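Lomitside Shared Workspace
January 2026

1/6 Members are reminded that shared desks are to be cleared at the end of each booking. The following guidance applies to all 309 desks at Lomitside and replaces the notice issued in August.

2/6 Personal belongings should be taken away in a bag or placed in your locker. This includes toys, ornaments and packets of any kind. Paper carrier bags are available at reception on request.

3/6 Bowls and cups are to be rinsed in the kitchen before they are returned to the shelf. Please do not leave them on desk mats overnight, as sauces and fruit juices mark the surface. 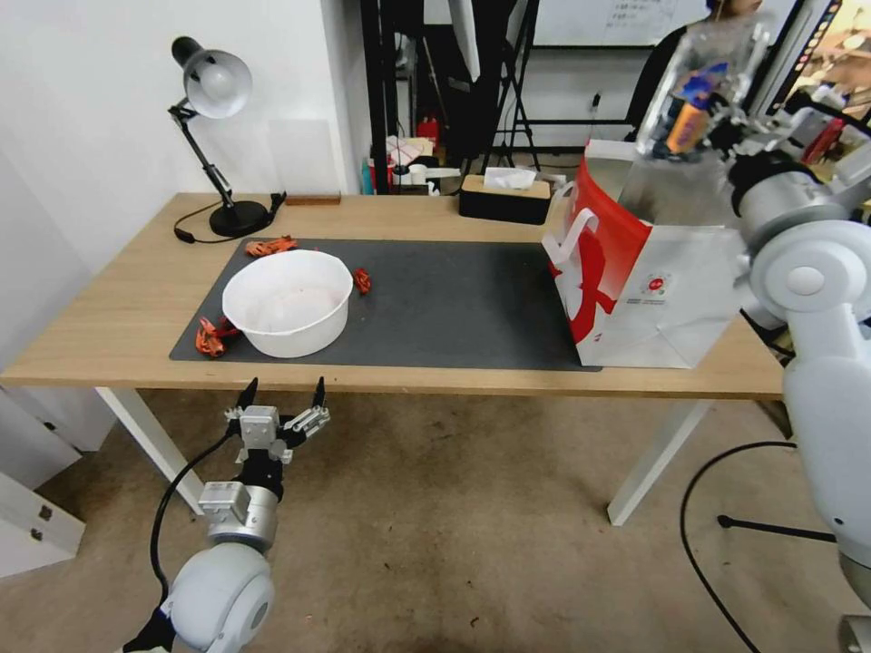 4/6 Lamps and tissue boxes belong to the desk and should stay at the back, where the next member will expect to find them. Lamp cables should lie flat and must not hang over the front edge.

5/6 Items left behind are held at reception for 2 weeks. Unclaimed goods in sound condition are then passed to the Ngui charity shop. Opened food is thrown away on the same day.

6/6 Mats that are stained or torn will be exchanged free of charge. Please give your desk number when reporting one. Enquiries may be addressed to Valdis Jõgi, Member Services, on extension 693.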